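Let People Sit Down

I have a theory that you can tell what a place thinks of you by whether it lets you sit. My bank used to have six chairs by the window. Now it has one tall table with a bowl of mints on it, and a sign asking you to "touch base with a team member." I'm 61 and my left knee is older than that. I don't want to touch base, I want to sit!

This has been on my mind all February. My friend Pendo Massawe and I went to the new Plamholm store to look at lamps, 893 of them on one floor if you believe the banner, and there wasn't a single place to park yourself while you thought it over. So we didn't think it over. We left (and bought a lamp from the hardware store on Fifth, where there's a bench by the paint counter and a dog that sleeps under it). I can't be the only customer they've lost this way.

People tell me seating attracts "loitering." Well, sure. Loitering is what I was brought up to do. My mother loitered outside the post office every morning for thirty years and knew who was sick, who was hiring and whose car wouldn't start. Take away the bench and she'd have gone straight home, and half the street would have gone without soup.

And it isn't only us creaky ones. Brian Mohamedi, who teaches with my sister, took his twins to the bus station last week and ended up on the floor with one on each knee, next to a wall where you could still see the bolt holes from the old seats. Somebody paid to have those removed. I'd love to see the invoice. 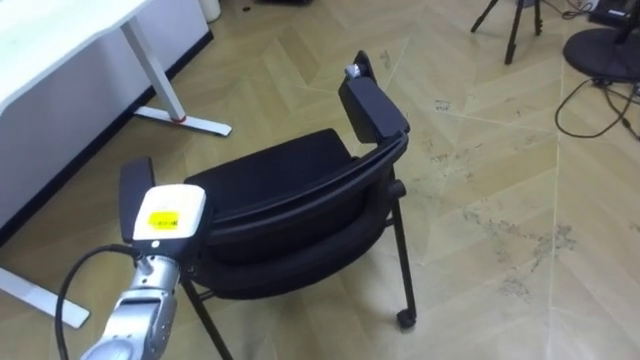

The usual excuse is money, and I don't buy it. A decent chair costs $240, less if you're not fussy, and I have never met a tired person who was fussy. The library put out a bunch of mismatched ones from its own basement and they're full by ten every morning. Faith Were at the front desk told me checkouts are up too, though she wouldn't swear it was the chairs. I would.

What I'd like is a plain rule. If you expect folks to wait, give them somewhere to do it. Pharmacies, city offices, the phone store, that awful hallway at the eye clinic. Put the seats where people can see when they're being called, and leave the armrests on, because some of us need them to get back up.

I'm going back to the bank on Tuesday. I'm bringing a folding chair.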